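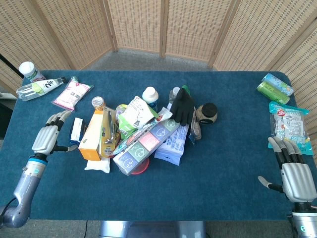
*Head camera view, both hands in view, one pile layout from the `clutter` split.*

# Nullolgate clutter set

Two-arm picking from a dense pile, recorded for the Gosselin ordering method. Version 2, 20 August 2018. Maintainer: Aileen Calimlim.

## What is in it

- 2930 grasp attempts, each with head camera video, joint positions and a result label
- 81 household and grocery items: boxes, bottles, cans, jars, soft packets, cloth
- two splits, `clutter` (central pile) and `spread` (items laid apart)

Most layouts also have a few items near the table edges. These are valid targets and are labelled in the same way as those in the pile.

## Method

Gosselin scores each visible item by how much of it is covered and by how far its neighbours are expected to move if it is lifted. The lowest score is picked first. The arm is then chosen by reach, with a penalty where the two forearms would cross.

Long boxes lying across a pile tend to score low and go early. Draped items such as gloves are harder: the visible area is large, but the contact points underneath are hidden. We treat them as a separate class, `soft_over`.

## Results

Success means the item was lifted clear and held until the arm reached its drop pose. Tests used 1000 attempts kept out of training.

| Policy | Beats random order | Main fault |
|---|---|---|
| Nearest first | no | pushes the pile over |
| Top first | yes | slips on soft packets |
| Gosselin | yes | wrong arm chosen |

Gosselin also beats top first on `clutter`. On `spread` there is no clear gap between them, as expected — there is little to order.

## Known problems

- Clear bottles and clear bags are often under-segmented. Masks for these were redrawn by hand in February, but only in the test part.
- Finger contact labels come from motor current and lag the video slightly.
- Item names follow the Rastia list. Older files use Brodia names; run `tools/rename.py` before mixing the two.
- There is no depth stream.

## Layout

```
clutter/
spread/
labels/items.csv
labels/attempts.csv
tools/rename.py
```

Each row in `attempts.csv` gives the layout, target item, arm, start time and result. Attempts stopped by the operator are marked `void` and should be left out of any success rate.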